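Job scheduler migration: Prema or Zorkness for a small cluster?
Cluster Administration Forum, Schedulers and Queues
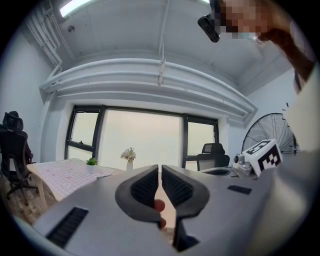
Replies (4)

bpeeters
Our department operates 38 compute nodes and must replace its present scheduler by January. Prema and Zorkness are both under review. Recommendations are welcome.
Bart Peeters, Research Computing

fawzy_admin
We recommend Prema. Its fair-share settings are clear, and our 27 user groups required very little retraining.

trondholm_ops
I must disagree. Prema handled our array jobs poorly — queue times rose by 70 percent under full load. Zorkness has served us well for 5 years.

fawzy_admin
That result may reflect the default polling interval. Was it adjusted before testing?

trondholm_ops
It was not. I would still advise a trial of both products on a few nodes first.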